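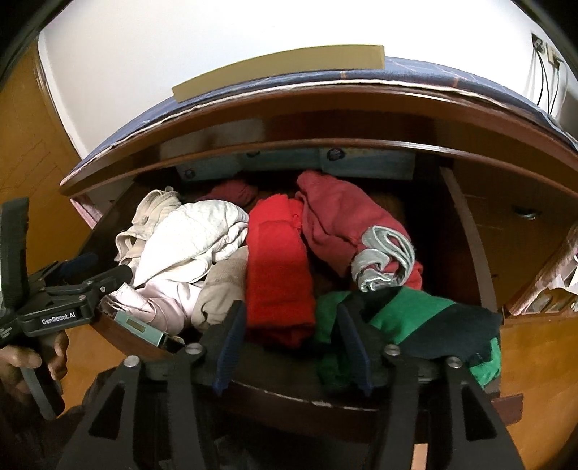 Drawer Storage in Shared Student Rooms
Project report, Housing and Textiles course
Brigitta Camenzind and Flurina Aebischer

1. Background

Rooms in the Tilleo residence come with one dresser per person and no closet. In our first survey of the building, residents said the dresser was too small. We wanted to find out if the drawers were too small or if the clothes were put away in a way that wasted space. The project ran for one term and finished in December.

2. Method

We worked with 11 residents. Each of them let us empty one drawer, lay the clothes on the bed and put them back using a different method. In total we handled 244 pieces of clothing. Every drawer was packed in 3 ways:

Loose. Clothes go in as they come, with no folding.
Flat. Clothes are folded to the width of a hand and stacked.
Upright. Clothes are folded, then rolled or stood on edge in rows from back to front.

After each packing we closed the drawer, opened it again and asked the owner to find one named item. We stopped the clock at 30 seconds if it had not been found.

3. Results

Loose packing was the fastest to do and the worst to use. Knitwear was the main problem. A sweater that is not folded takes up the space of several T-shirts, and its cuffs get caught in whatever is next to it. Clothes near the front also tend to hang over the lip, so the drawer has to be pushed down with one hand while it is closed with the other.

Flat stacks looked neat on the first day. Most owners then pulled from the bottom of the stack and the top half fell over. By the end of the week two of the stacked drawers could not be told apart from the loose ones.

Upright packing held up best. A rolled garment can be taken out without moving the ones beside it, and the colors can be seen from above. Thick knits did not roll well. Flurina suggested laying these flat at the back, and we did this in the later drawers.

The drawers themselves caused some trouble. Screw heads on the inside of the back panel can catch on loose yarn. We covered them with cloth tape in the drawers where the owner agreed.

4. Limits

We only tested tops and light sweaters. Jeans and winter coats were left out. Two residents already folded their clothes before we came, so their results changed very little.

5. Recommendations

Residents should roll light items and keep knits flat at the back. The top of the dresser should have some free space for sorting. We also ask the residence to check the drawer screws when the rooms are next cleaned.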